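1/ Notes on the Drekico two-arm tabletop cell, on loan from Harnach since January. Two arms, extrusion enclosure, printed wall panels, wrist cameras. Task set: toy food and a red flower-shaped plate.
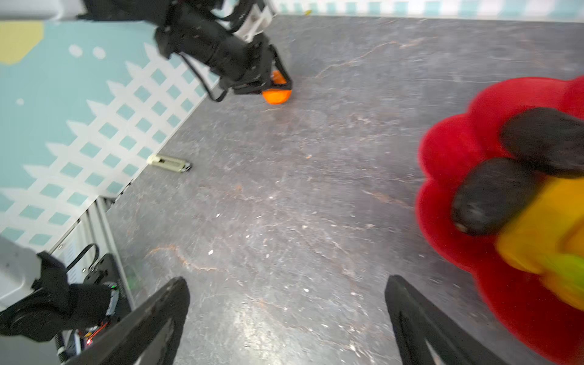 2/ Wrist camera placement is my main complaint. The view covers both fingers and a useful patch of tabletop, but anything close blurs. The red petals on the right are soft, while the orange ball under the other gripper is still easy to make out.

3/ Cable routing is external corrugated sleeve. Serviceable — you can swap a run without opening a link. It also needs clearance above the wrist.
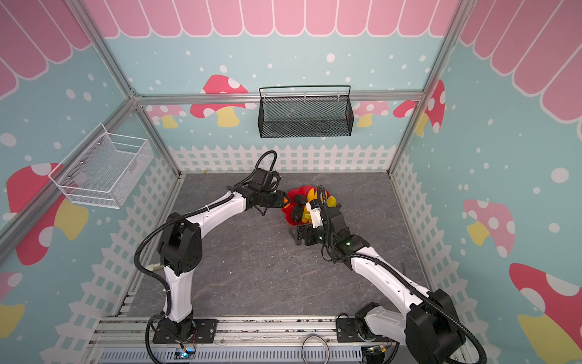 Both grippers at the plate, overhead view.

4/ I ran 100 pick-and-place cycles at default speed, then 200 at reduced speed. Logs export as plain CSV. The Gruvville firmware drops the overhead feed if you change exposure mid-run. Restart takes 33 seconds.
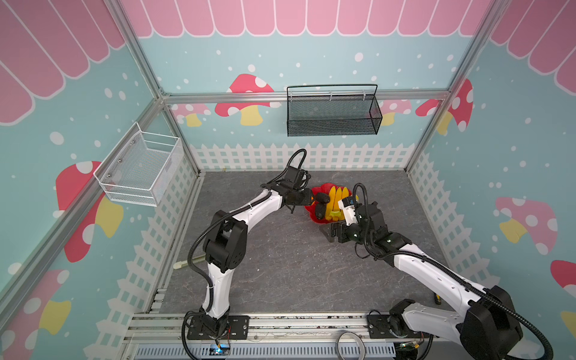

5/ Verdict
Good frame, fair software, thin manual. I'd wait for the next firmware — then buy.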